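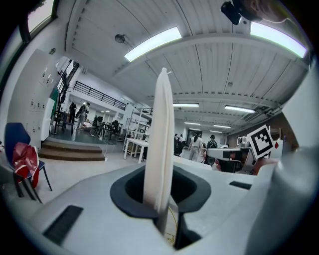
Project report by the Satska team, Stirnham Shared Workshop
Monday, October 14, 2019

Satska: a gripper you hold in your hand

What we set out to do

Satska is a gripper without an arm. You hold it, squeeze, and two fingers close on whatever is in front of you. We wanted to learn how grippers work from the fingers back, and none of us could build a good arm in one term, so we let a person be the arm. It was the best decision we made! We were picking things up in week two, while we were still arguing about screws.

The project ran under the Rindlow course, which asks every team to build something that moves, test it, and write down what went wrong. This report covers the build up to the end of testing. The marker tracking part has only just begun and gets a short section near the end.

The body

The light gray body holds everything. The finger comes up through a dark opening with rounded corners, and getting the size of that opening right took longer than any other single job. Too tight and the finger rubbed on one side when you squeezed hard. Too loose and it wobbled at the tip, where a tiny bit of play turns into a lot. We ended up making the opening longer than we thought we needed and putting the guide lower down inside the body.

We also moved the slots twice. The first set was right under your palm, so your hand covered them and the whole thing felt stuffy after a long session. The one at the lower left is the position we are happiest with.

The fingers

We love the fingers. They are white, they curve a little, and they narrow to a point with a small tab sticking out near the top. Our first pair were straight, flat and blunt. They held a tennis ball fine and were hopeless at a pencil lying on a table, because you couldn't get them under it. The taper fixed the pencil. The curve was an accident (a drawing was traced slightly wrong) and then it worked so well on round things that we kept it and made it a bit stronger on purpose.

Downsides: the pointed tips slip on heavy, smooth objects. A full water bottle is still a gamble.

The cable

If you build one of these, plan the cable route before anything else. We did it last. Ours passes through the opening under the finger, so it has to stay out of the way at full open and full close. On the second version it got pinched, and we spent an entire evening looking for a software bug. It was not a software bug. There is now a little slack loop and a clip, and we have had no trouble with it after that.

Testing

We did two kinds of tests. The first was boring but useful: open and close, over and over, with nothing between the fingers. Version two gave up after 2000 cycles when the guide wore through. Version three reached almost 4000 before we stopped it ourselves, with the guide scratched but still working.

The second test was picking things up. We did 100 grabs with the old straight fingers and 100 with the new ones, using the same box of objects: pencils, blocks, a ball, a sponge, a small tin. The new fingers did better on everything except the tin, which came out even. We let other people in the workshop try as well, and they were much rougher with it than we were - very good for finding loose screws.

Working in the big room

Stirnham is one large open space, with steps up to a platform on one side and a railing running along the mezzanine. People walk through all day with backpacks on, and plenty of them stop to ask what you are holding. We got two of our best ideas that way, including the tab on the finger. The ceiling lights are bright, and that mattered more than we expected once we started using markers.

Markers

The next step is to know where a gripper is while it moves. For this we use black-and-white square markers that a camera can find. There is one on the white device we are using as a target, with a small red tag to the right of it. So far we can find a marker at close range when it faces the camera. Glare from the lights is the main problem, and a matte surface helps a lot. We have not measured any of this properly yet.

Still to do

- Softer tips for the water bottle
- A guide that can be swapped without opening the whole body
- Marker tests from farther away and at steeper angles
- A lighter grip, our wrists are tired

Drawings and the parts list for version three are in the Mwakalinga folder on the workshop computer. Please take a copy and leave the original where it is.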